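Wimis pouch-packing sample, notes on contents and fitness for use

README, third revision

What this is

A small set of recordings supplied with the trial version of Wimis, the hand-held gripper kit and tabletop packing service sold by Zustley. We were offered it as evidence that the kit can collect good enough material for bagging small items, and that a policy trained on it would carry over to our packing tables at Pinus. I was asked to check the second claim. I don't think the sample supports it, and this file says why. The first claim I will mostly grant.

Contents

The delivery holds 80 episodes in one folder, plus a calibration file and a two-page license. Episodes are short, and all deal with soft pouches and small hard items on a table. Each has video from the tool, gripper width over time, and a one-line text label. The labels were written after the fact by the vendor. They are tidy and often say more than the recording does: "insert item and close" is attached to 20 episodes in which the pouch is never closed.

Folder layout

episodes/ - one subfolder per recording, numbered with gaps
calib/ - a single file, undated
labels.csv - episode number, label, outcome
LICENSE - read it before copying anything to a shared drive

The gaps in the numbering matter more than they look. The sales sheet speaks of 2000 recordings made during development. We asked how the ones we received were chosen and were told they were "representative". We asked what happened to the missing numbers inside our own range and have had no answer since July.

The outcome column

Every row says success. I replayed the lot with Kazue Wada over two afternoons and we disagreed with 30 of them. Some of those are arguable. If a pouch ends up lying over an item, a generous person could call it covered. Others are hard to defend: the item stays on the table and the recording stops. Our own judgments are in labels_pinus.csv, with both sets of initials where we differed. Please use that file and leave the original alone so the two can be compared.

What the kit does well

Gripping fabric by a thick edge. Zipper tape and folded binding give the fingertips something to hold, and the width signal is clean when they close on it. Single layers of mesh are another matter, and there are too few of them to say much. Setup took us less than a morning, which was better than the Tapia kit we tried before it. Syncing between the video and the width signal was fine in every episode we checked.

What the sample can't tell you

Whether any of this works at speed. Whether it works on a dark table, or under the lights in our packing room. Whether an untrained operator can collect usable material, as the brochure says - the people who made these recordings clearly had practice. There is no force signal, so a hard pinch and a light one look the same in the data. And no robot was run from this sample while we had it. The sales sheet gives a packing rate for the full service but doesn't say what was packed or how failures were counted.

Suggested use

Fine for testing a loader, checking video sync, or showing a new colleague what the format looks like. Not fine as training data for anything we'd put beside a person, and not to be cited as proof that the packing service works. If you train on it anyway, hold out whole sessions. Neighboring episodes are close to duplicates and a random split will flatter you.

Known problems

Episode timestamps reset on each recording.
The calibration file has no tool number, so we can't match it to the unit we were lent.
Some labels use "bag" and "pouch" for the same item.

Status

We have not renewed the trial. I'd look at it again if Zustley sent the unselected recordings and a failure log. 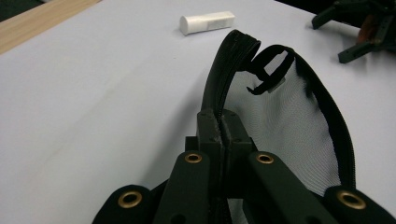
Masaru Tsuji: I'd be less hard on the outcome column. Every vendor sample I've opened has been picked over, and at least with this one you got the video and could relabel it yourselves. My worry is the price after the trial, because the quote covers the grippers and leaves out the labeling. Could you add that to the known problems?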